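Using a bare mattress as a sorting surface – will it get ruined?

Posted in Home and Laundry, 9 Jul 2023
Viewed 2,104 times

hotard_lane

We moved into a ground-floor place with one long open room and very little storage. There's a washing machine with a counter over it, one long table, and a big cream-colored mattress on the floor that came with us from the old house. It has no frame and no one sleeps on it at present. It has turned into the spot where everything gets put down. Laundry goes there first, then mail, then whatever was in somebody's pockets.

I don't mind it as a work surface. It is large and it doesn't hurt my back as much as sorting on the floor. What worries me is the mattress itself. I would like to use it as a real guest bed in December when my sister comes, and it cost 188 dollars, so I'd rather not replace it.

Three things I want to know:

Is it bad for the mattress to sit flat on a hard floor for months?

Can I keep bottles and pens on it if I put something under them, and what should that something be?

Where do other people sort and fold when the counter over the washer is already full?

The long table is taken up with bags most days, so please don't just say to use the table. I have asked about that.
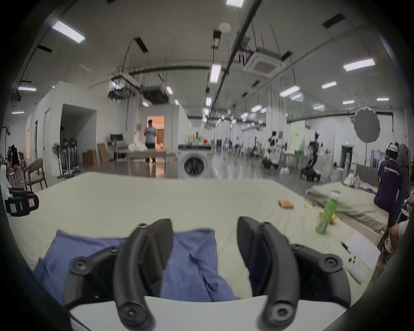

The mattress with the blue cloth, the green bottle and the rest of the small stuff on it.

The cover does not zip off. I checked all four sides. There is one pale stain already, near a corner, and I don't know what made it.

Nicanor Medrano
Member, 1,993 posts

I'll take these in order.

Flat on the floor is fine for a while but not for half a year without moving it. Air can't get underneath. The damage is usually on the bottom, so you won't see it until you lift it. Stand it on its long edge against a wall once a week, for an afternoon, and point a fan at the underside. I see two standing fans along your back wall, so you don't need to buy anything. Look at the floor as well as the mattress when you do this. If either one feels damp, you need slats or a low platform before winter. If you get indoor humidity over 70 percent in the summer, do it twice a week.

Bottles: no. A tray helps with drips, but a mattress gives when you lean on it, and the bottle goes over. Yours is already leaning. Keep bottles on the floor or on the counter.

Pens: also no. There's a black one in your picture next to a sheet of paper. Ballpoint ink spreads in mattress fabric and does not come out all the way. Rubbing alcohol on a white cloth will lighten it if you get there fast. Dab, don't scrub, and change to a clean part of the cloth each time.

For the pale stain, try cold water with a few drops of dish soap first. Use as little water as you can. Press it with a dry towel and leave the fan on it until the next day. If it turns out to be bleach there is nothing to clean, the color is gone.

Then buy a waterproof protector, the fitted kind with a skirt that goes down the sides. Mine is a Plallent and it has been washed many times. Wash it warm and dry it on low. High heat cracks the backing. A loose cloth on top is better than nothing but it slides around, and liquid goes straight through it.

On where to sort, your real trouble is the counter. I had the same setup over a washer. I took every bottle off, threw out the ones with an inch left in the bottom, and put the remainder on a wall shelf. That gave me enough room to fold shirts. Towels and sheets I still fold on the bed, because they're too big for anything else.

Small items need one container with sides. A shoebox is enough. Remotes, receipts, little boxes and so on go in there and the whole thing gets carried off at bedtime.

baysal77

get a folding table. we have a Bolden one, the legs lock and it goes behind the door when we're done. used it for laundry and then for thanksgiving

also my cousin kept a mattress on the floor for a year and it was fine, but that was in Arizona so maybe doesn't count

hotard_lane

Thank you both. I stood it up against the wall this morning. The floor was dry, but there was a faint gray line along one edge of the underside that I hadn't seen before. It brushed off. I'll do the fan every week from now on.

The soap and water took out some of the stain, not all of it. The pen is in a drawer. The counter will have to wait for a weekend when everyone is home, as half of those containers aren't mine.

Nicanor, did you get the queen or the full in the protector? Mine measures between the two.

Nicanor Medrano
Member, 1,993 posts

Queen. Go up a size if you're between. You can tuck the extra under, and a tight one pops off the corners.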